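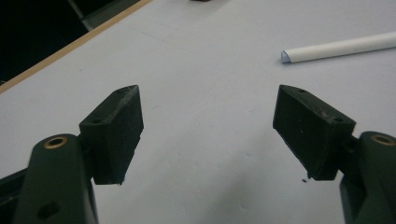
White tabletop, main room, Stondilgate

Care of white tabletops – which cleaner?
Posted in: Furniture and Fittings

hychow
Oct 29, 2021
I look after the tables at Stondilgate, all with the same white top. No paperwork came with them, so I don't know whether the surface is laminate, melamine or a painted board. Current routine is a damp microfibre cloth and a drop of washing-up liquid, dried straight after. I have been offered a tub of Plelero cream cleaner and would like to know if it is safe to use on an unidentified white surface.

Regards,
Hsin-yi Chow

benchend
Don't put a cream cleaner on it until you know what it is. Cream cleaners generally contain a fine abrasive. On a hard laminate you may get away with it for years. On paint you will have a dull patch after a few goes, and on white a dull patch shows up as grey when the light is low.

tallow_44
Disagree in part. I used Plelero on white laminate tops for 7 years and never saw a dull patch. Cloth wrung out well, light pressure, rinse twice. Most of the damage people blame on the cream is done with the green side of a sponge.

benchend
You had laminate and you knew it was laminate. The OP doesn't.

dovetail_r
Look at the underside and the edge before buying anything. A separate edging strip with a visible join suggests a faced board. If the colour carries on round the corner with no join it could be paint, or a solid surface. Any cable hole or screw hole underneath will show you the core as well.

hychow
Thanks. I will get underneath one with a torch. For now I have left the Plelero unopened. Another view of the top:
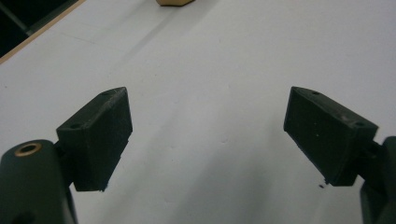
Can methylated spirit be used to take ballpoint off a white tabletop?
It can on laminate, dabbed on with a white cloth and wiped off with clean water, but on a painted top it may soften the finish, so try it on the underside first.

tallow_44
Agreed on the spirit. Keep it away from the edging too, as some glues don't like it. Open a window.

farken_fan
We have Farken tops in white and the only thing that has ever marked them is tea left under a mug overnight. Bicarbonate of soda and water, mixed to a paste, left for 8 minutes, then wiped off. No scrubbing.

benchend
Bicarb is also an abrasive if you rub it, mild or otherwise. Leaving it to sit is fine.

dovetail_r
One point on the drying. Washing-up liquid leaves a film if it isn't rinsed, and the film holds dust. I would wipe with detergent, wipe again with plain water, then dry. Two cloths, kept separate – wash them without fabric softener.

hychow
I have been skipping the plain water. Will add it. Is there any case for a polish or a sealant? Someone at Trình recommended a silicone spray.

tallow_44
None that I can see. It makes the top slippery and it interferes with tape, glue and paint if you ever need to repair it.

benchend
For once we agree. No silicone.

hychow
Noted. I will report back on the edging when I have looked.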